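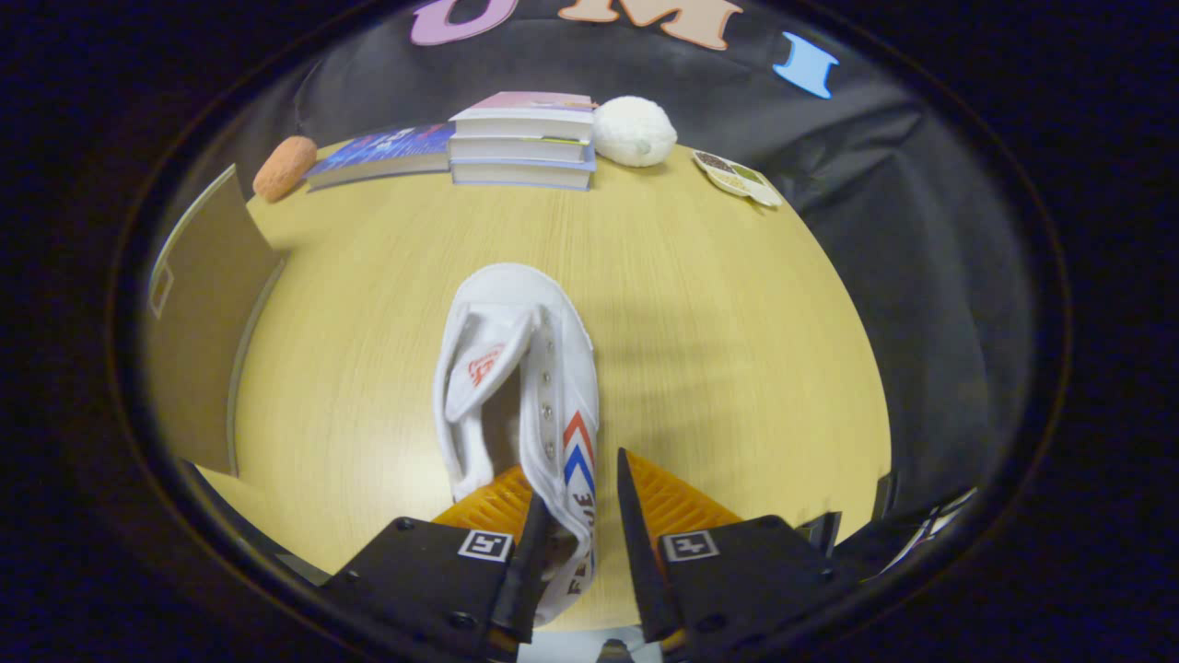
What does a hand-held gripper record that an ordinary camera on a tripod does not? It records the task from the position of the tool, so the view of the object and the motion of the hand arrive in the same file, ready to be used for training a robot arm.

That was the first exchange of the afternoon at the Seddale open day, and it set the tone. The visitors were mostly production engineers, with a few from packaging and one party from a shoe repair chain. They had come to see how a handling task is taught when no one writes the motion out line by line.

The session was led by Beat Ruchti, who runs the demonstration programme at Bratton. He began with the tool. The operator holds it as one would hold a large pair of tongs, and closing the hand closes the jaws. The fingers are black, with orange ribbed pads on the gripping side, and each carries a small square marker. The camera sees both markers, and the software works out the jaw opening from the distance between them. No separate sensor is fitted for this at Bratton. Ruchti's view is that each extra cable is a fault waiting to be logged.

The task was a canvas shoe on a table. Footwear is awkward to handle. The sole is stiff, the upper gives way, and the heel can be held firmly only within a narrow band. Grip too high and the fabric folds before the sole moves. Grip too low and the fingertips meet the table. The model used, a white Feiyue with chevrons on the side, has no laces in its eyelets. Ruchti prefers to introduce laces at a later stage, as a separate problem with its own data.

The operator's instructions fit on one sheet. Approach from the heel, close, move, release, withdraw. One run of this is called an episode. The Seddale set stood at 2,406 episodes on the morning of the visit, of which 800 concern shoes. The remainder cover cups, cloths and small boxes.

Several visitors asked about the background, since a production cell seldom has books and a plush ball at the back of it. The objects along the far side of the table are there to be ignored. A model trained on a bare surface tends to fail when something unfamiliar enters the view, so the team keeps a row of unrelated items in place and changes them between batches. The black cloth behind them is a fixed reference and stays up.
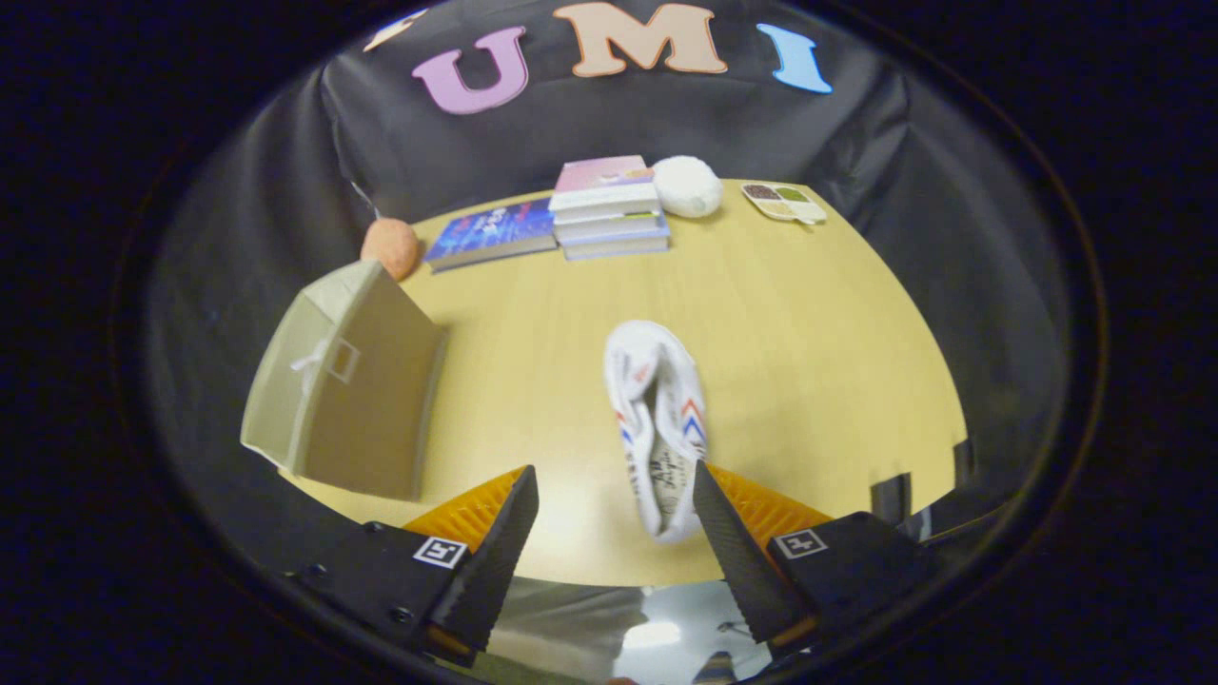
Changes between batches are entered by hand in a log that Bratton calls Flelenlow. It holds the operator, the object, the lamp settings and any remark on the grip. An episode without an entry is discarded, however clean the motion. Ruchti was firm on the point. In the first month the team kept unlabelled runs and later spent 5 days sorting them.

Discussion then turned to rate. A practised operator completes an episode in 30 seconds, resetting included. New operators are slower, and their early runs are marked but kept. Jankauskaitė, the firm that supplies Seddale with its arms, asks for a mixture of hands, as a model trained on one person tends to copy that person's habits at the wrist.

Questions on cost were answered in general terms only. The tool itself is cheap beside an arm, and operator time makes up the larger part of the bill. The party from the repair chain asked about boots. Ruchti said that the jaws would need to open wider and that a longer finger is on the drawing board. Its pad has yet to be settled.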